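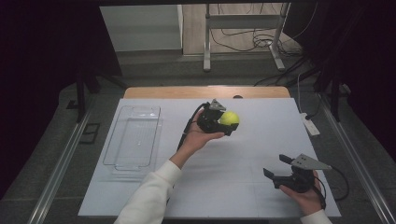

Support > Boards & Table Tops > Marks, stains and sliding
Tagged: white board, table top, tennis balls, fuzz
1,507 views · 22 replies

Ticket opened by me, Sunday, mid-morning

Hi Brellance folks! I've got one of your big white boards (the plain one, bought from the Sovcombe store) and I use it flat on top of an old wooden table as a sorting surface. Mostly tennis balls at the moment, which go one by one into a clear plastic tray. Two problems, and I'm putting them both in here so you don't have to open a second ticket.

Problem one, the board creeps. Every time I lean on the near edge it slides toward the back of the table, just a hair, and after an hour it's hanging off the far side.

Problem two, yellow-green smudges. The fuzz leaves a faint haze wherever a ball gets rolled or pressed down, and my usual kitchen spray only moves it around.

What I've tried so far:

- Damp dish towel under the board. Stopped the sliding for maybe ten minutes, then the towel bunched up and I had a hump in the middle. No good.
- Wiping the table down first, letting it dry, board back on. A little better!
- Plain dish soap and warm water on the smudges. Took off the newer ones, left the old ones.
- Pencil eraser. Works, but my arm gave out after one corner.

Update, same day, after lunch

Got your auto-reply suggesting the Wasix pads. I had a pack in a drawer (of course I did) so I stuck one under each corner and one in the middle. The sliding is gone, I shoved it pretty hard and it stayed put. Now it rocks, though. I think the middle pad is sitting on a bump in the wood. Peeled that one off and we're flat again.

Update, evening

Smudges: baking soda paste, left on while I made coffee, then rinsed. Nearly all gone! There's one stubborn streak near the left side, right where the tray usually sits, so I may just leave the tray there, ha. I stayed away from the 400 grit paper somebody in the Coetzee thread swears by, it sounds like a great way to dull the finish.

Still open from my side: is baking soda OK to use every week, or will it wear the surface down? And do the pads leave glue on bare wood? You can close the sliding part.

Status: waiting on support
Shares: 3 | Comments: 22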